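Lozano USB memory sticks and card readers, trade and single orders. Stock updated October, prices on request, email is quickest.

## Lozano M2 memory stick

Small, light, goes on a keyring. Plug in and it shows up, no disc needed. Works with most desktops and laptops made in the last ten years or so, older ones please ask first. Cap slides back so you cant lose it.

- Order code: 1736
- Colours: black, grey, dark red (red is low)
- Sold singly or in boxes
- Comes formatted, ready to use
- 2 year guarantee, keep the reciept

Your logo printed on the side if you want it, one colour only. Send artwork as a big clear file please, not a screenshot. Ask for Delia Alarcón, she does all the print jobs.

## Mirkatora card reader

Order code 861. Takes the full size camera cards and the tiny phone ones. Short lead fixed to the body. Longer lead version is code 1443, same reader, costs a bit more. Both have a small light on top, blinks when copying. Don't pull the card out while its blinking!

Not suitable for very old camera cards (the thick square type). We get asked this a lot.

## Packing and delivery

Orders in before 3pm go out same day if in stock. Single items go in a padded envelope, boxes go by courier from our Oltville unit. Tell us if you need a signature.

1. Email the order codes and how many you want.
2. We send back a price with postage. Good for two weeks.
3. Pay by card or bank transfer. Put your name on the transfer, otherwise it sits there.

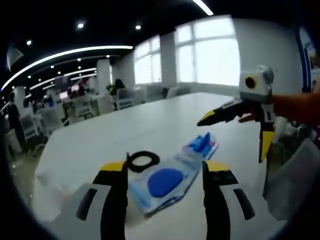
## Returns

Faulty stick or reader, email first and we send a label. Changed your mind, fine, 14 days, unopened, you pay the postage. Printed sticks can't come back unless they are faulty.

We can't get lost files off a stick. Skemon do that kind of work, contact them direct and ask what they charge.

## Contact

Trade accounts: Eero Laaksonen
Printing: Delia Alarcón
Everything else: just email, one of us will pick it up. Phone is mornings only, 9 til 12.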